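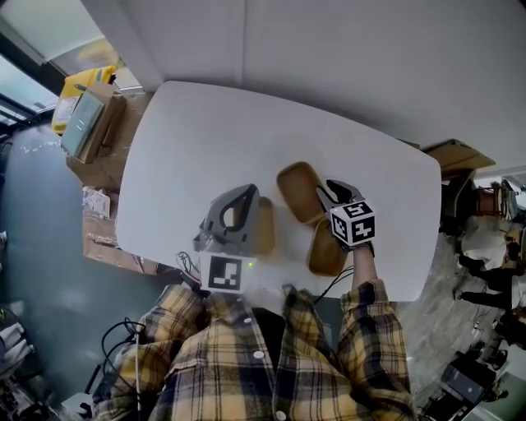
Tray handling task at the Wenville station, right-hand gripper in use, second gripper at rest on the table.

Progress report, February
Project: Working rules for hand-held gripper demonstrations
Prepared for: Endovia program office
Prepared by: Esperanza Ostrowski, Brarnside

1. Status

The draft rule set is complete and in use at both stations, Wenville and Brarnside. It now has 17 rules, of which 11 are mandatory and the rest are advisory. The review copy went to Marchetti, as agreed under the work plan, and their written remarks have been received. Work on the operator handbook has started but is behind the plan. Spending is within the approved budget and no change to the end date is requested.

2. Work completed in this period

2.1 Station setup rules

The setup section was rewritten after the first round of trial use. The earlier version mixed requirements for the table with requirements for the room, and operators were unsure which of them had to be checked before every session and which only once a day. These are now separate lists. The table list covers the starting position of the objects, the resting place of any gripper not in the hand, and the clearance between objects and the table edge. The room list covers lighting, floor routes and stored goods.

Stored goods remain a weak point. Both stations share space with deliveries, and cartons build up along the walls. The rule as drafted asked for a fully clear room, and neither station could meet it. It has been replaced with a clear zone measured from the table edge and marked with floor tape. Tape is down at Brarnside. Wenville will follow once the shelving there has been moved.

2.2 Marker visibility

Each gripper carries printed fiducial markers, and tracking depends on at least one of them staying in view of the overhead camera. The draft now states:

Rule 6 (mandatory). The operator shall not lean over the table so that the head or shoulder passes between the camera and a marker.
Rule 7 (mandatory). Markers shall be inspected for dirt, lifting corners and scratches before the first session of the day.
Rule 8 (advisory). Where one gripper is idle, it should be laid down with its marker facing the camera.

Rule 8 was mandatory in the previous version. Marchetti pointed out that an idle gripper laid down marker up can cover part of an object in the overhead view, and that the operator has to be free to choose between the two. The wording was relaxed on that basis. We may return to it when the resting place has been fixed by a printed outline on the table.

2.3 Cable routing

Cables are the most frequent subject in the session notes. The draft requires that the cable of the working gripper run back along the forearm and leave the table on the operator's side. It must not cross the area where objects are picked up or set down. Floor cables are to be gathered and covered wherever a person walks. The forearm rule has been accepted by operators without difficulty. The floor rule has not been met in full at either station, and cable covers are on order.

2.4 Clothing

A short clothing rule was added. Cuffs are to be buttoned or rolled, and lanyards and loose bracelets removed. Patterned clothing is permitted. One reviewer asked for plain sleeves only, on the grounds that a checked pattern might be mistaken for a marker. We ran 31 trial sessions with patterned sleeves and logged no false marker detections, so the request was not taken up. The trial log is held at Brarnside and can be sent to the program office.

3. Open points

There are 3 open points:

- Session length. The draft sets no limit. Operators have reported wrist fatigue when working one-handed for long stretches, and a rest interval should be written in before the final version.
- Object reset. It is not yet settled whether the operator or a second person returns the trays to their starting position between takes. Wenville and Brarnside currently do this differently.
- Rejected takes. The draft says that a take with a rule violation must be marked, but does not say whether it must also be deleted. Our preference is to keep and mark it.

4. Deviations from plan

The operator handbook was due in this period. The text on setup and markers is written - the chapters on cables and faults are not. The delay comes from the rewrite described under 2.1, which was not in the original plan. The handbook will be delivered with the next report.

5. Next period

Close the three open points with Marchetti. Complete floor tape and cable covers at Wenville. Run the station checklist at both sites every Monday and file the results with the session notes. Issue the handbook in draft to all operators.

The program office is asked to confirm in writing that marked takes may be retained under the current data agreement.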